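Packing bench going over to an arm – what happens to the people on it?

Posted by Gladys Huaranga, August

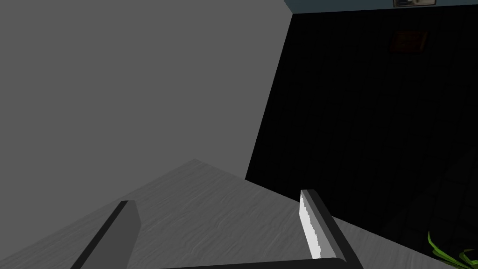

6 min read

Sorry in advance for the length, typing this on my break.

I'm lead hand on the small parts bench at a Kendilance warehouse. We pick and pack fittings, hinges, drawer runners, that sort of thing, for trade customers. 13 of us across two shifts. Management has told us one bench is going over to a Dikberg arm with a two-finger gripper, and if the trial goes alright the other benches follow. So far all we've had is the simulation up on the big screen in the lunch room. Dark fingers, white pad on one of them, nothing in them, over a grey tabletop. There's even a plant in the corner and pictures on the wall, which got a laugh, we don't have a plant.

Anyway. What they've told us:

Nobody loses their job "as a result of the trial". Those exact words, in the email.

Two people per shift get trained up to mind the arm. Clear jams, change bins, restart it, fill out the fault sheet.

Target is 2000 picks a shift from the arm. On a good day the bench does 2779 but that's with four people and no sick calls, and it's our best ever, not a normal day.

What they haven't told us:

Whether minding the arm is a different classification. At the moment I'm being told it's "part of the existing role". To me its not. You're responsible for a machine, you've got to know when to hit stop, you get the phone call when it's down.

Who picks the awkward stuff. The arm gets the boxed hinges and the plain cartons. All the odd shapes, bagged screws, long runners, stay with us. So the easy work, the stuff you put an older person or someone coming back from injury onto, is the stuff that's going. I've got two people on light duties right now and hinges is what they do.

Whether our rates stay the same. We're measured per hour. Take out the easy picks and everyone's number drops the same week. I've raised it and got "we'll look at it".

Other thing is the talking. Sounds soft but the bench is four people facing each other. With the arm in there it's one person and a guard. One of the women told me she'd rather go to forklifts than stand there watching it all day.

I'm not against it. My wrists are shot from hinges, happy to never pack another one. Just want to go into the next meeting with the right things to ask for, instead of a general whinge. Has anyone been through this? What did you ask for, what did you get, what do you wish you'd asked?

Also if anyone has run one of these on small cartons – how often does it realy stop? The vendor's bloke was very smooth on this and I didn't get a straight answer.

Posted by Leidy Carhuamaca

Yes, been through it. I was on kitting at Drerkport when ours went in, and I'm one of the people who minds them now. Quick one as I start at 2 pm.

Get the rates thing in writing BEFORE it goes live. This was our biggest mistake. Same as you, the arm got the easy lines and we kept the ugly ones and the target stayed put for months. People were getting talked to about performance when all that had changed was the mix. We got it fixed in the end but only after somebody sat down with the old pick sheets and sorted them by item type. So do that now. Pull your sheets while the bench is still running the old way, work out how long the awkward stuff takes on its own, keep a copy. Once the mix has changed you can't get that number back.

Light duties. Ask what the replacement tasks are, by name. Not "suitable duties will be found". We got label checking and returns inspection put on a list, and the list is stuck up in the supervisors' office. Some of the returns work is heavier than it sounds so go and have a lift of it yourself first. If you have health and safety reps get them into this now and not at the end. There's usually a duty to consult before a change like this but I don't know your province or state so check with your union or whoever your regulator is.

Classification. We asked for a new one and got told no. What we did get was an allowance for any shift where you're rostered on the cell, and it's paid for the whole shift, not only the hours it's running. Push for the whole shift bit. First offer was for "hours of operation" and on a bad day that was bugger all.

Also ask how many people are trained, total. Two per shift sounds ok until one is on holidays and the other is home with a crook kid. Then who restarts it? With us it was whoever was standing closest and had watched someone do it, and that's how people put a hand where it shouldn't go. We asked for four per shift trained and got three. If it isn't one of the trained people it stays stopped, and the supervisor wears it.

How often it stops: depends hugely. In our first few weeks it was all day long. Mostly dull reasons. Carton with a flap up. Shrink wrap. Bin put in crooked. Cartons from one supplier were shinier than the rest and it would come down, close, and lift with nothing. It got a lot better but I'd say most of the improvment came from us changing how we loaded the bins, which wasn't in anybody's plan and wasn't anybody's paid job. Ask who does the bin prep and whether that time is counted. It should be.

About the simulation. We had one as well. It's useful for the layout and for seeing what the reach is, but take it for what it is, there's no dust in it and no squashed cartons. Ask if they can load your real carton sizes, including the dodgy ones. And ask for a day with the real arm and your real stock before the target gets set. Ours got set off the sim and missed every day for a month and guess who heard about it.

The talking. You're right and it isn't soft. I do half a shift on the cell and half on kitting now and that was the best thing we asked for, better than the money for me. A full shift on it and you go home with your head full of cotton wool. Long stretches of nothing and then a beep. Rotate at the meal break, put it in the roster so it doesn't depend on who's supervising.

Good stuff, to be fair – my shoulder is heaps better. I learned to read the fault log and now I get asked about things before they're bought, sometimes. Two of ours went on to maintenance off the back of it. If there's a path like that ask for it to be written down as well, with who pays for the course.

Gotta run. Will check back tommorow if you have more.

Posted by Tello

Not a packer, I do install work (different brand so can't speak for Dikberg specifically).

Ask for the fault sheet to be shared with the whole bench, every week. If only management sees it you'll hear "operator error" a lot. When everyone can see it was the same carton nine times then the carton gets fixed.

Stop button. Check you can reach it from where the minder will normally be standing, both sides. Get someone short to check.

White pad on the finger is probably just the grip face. On the real ones I work with the pads wear and get slick, and picks start dropping slowly so no one twigs. Find out who changes them and whether there's spares kept on site or you wait for the vendor. Waiting is common.

As for 2000 a shift, no idea, would need to see the cartons and how far it's moving them. Ask if that's counting picks attempted or picks good. Big difference.

Posted by Gladys Huaranga

Thanks both. Leidy that's gold, I've already asked for the pick sheets and got a funny look so I think you're onto something. Hadn't thought of bin prep at all. At the moment the night crew half does it as a favour.

Tello – asked about attempted vs good. They're "confirming with the vendor".

Taking the rotation and the light duties list in first, then rates. Will post what we get.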